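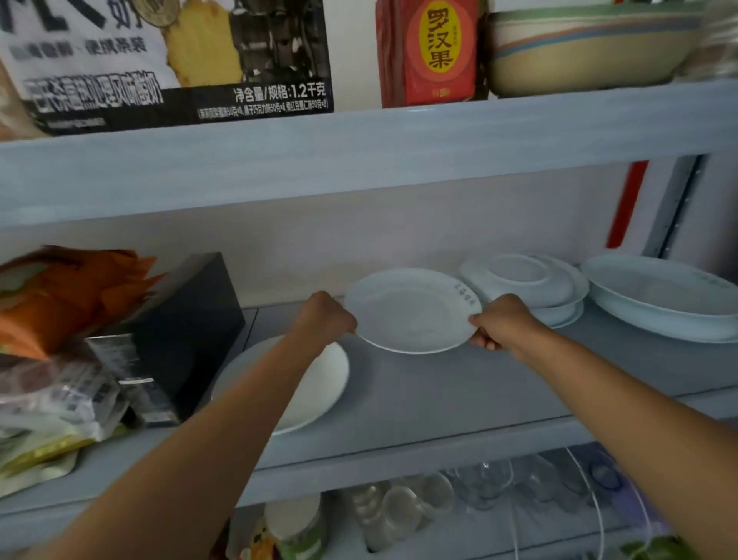
Sorting out your crockery cupboard - your questions answered

We love this subject and so, judging by the inbox, do you! Vaida Grīnberga runs our Foltument home tidying mornings and has gone through the questions that come up most.

Where do I start if plates and food share one cupboard?
Pick a single shelf and stick with it until it's done. Take the plates out one at a time, with both hands, and put them on a folded towel on the table. Then bring out the packets. Doing the whole cupboard at once sounds brave, but you'll want your table back by teatime.

Do plates and packets have to live apart?
No! Plenty of small kitchens can't manage it. Give each its own side of the shelf and keep the soft bags in a shallow box so they don't slide forward over the edge. A plate leaning on a bag of noodles will move every time you want noodles.

Should bowls be stored upside down?
We like it for the ones you don't use often, as the dust stays off the insides. Everyday bowls can go whichever way up you find easier to grab. Just keep to one size per stack, and stop at a height you can lift in one go.

What about big oval serving dishes?
Lovely things, and so awkward. Lay them flat with nothing on top, or stand them in a plate rack if your shelf is tall enough. Mine lives on the right-hand side of the middle shelf, where I can get at it without moving anything else - it comes out far more now than it did when it was buried.

How much space should I leave above a stack?
Enough for your hand and the top plate together. If your shelves sit on a metal track with holes, moving one up or down a notch can make a wonderful difference. Empty the shelf first, please.

I have a painted cupboard. Will plates mark it?
The rough foot ring under a plate can scratch paint if you drag it, so lift and set down. Dalia Dambrauskienė, who paints all her own shelves (brush marks and all, and I think they look smashing), leaves a new coat for 20 days before anything heavy goes back.

How many plates should I keep?
As many as you enjoy using and can reach. One lady came to us in February with 29 dinner plates and went home still owning every one of them, only better stacked.

Can I bring photos of my own cupboard to a morning?
Yes, please do! Before and after, or just before. We have room for 20 people each time and the kettle goes on first.

Page updated 2020-08-04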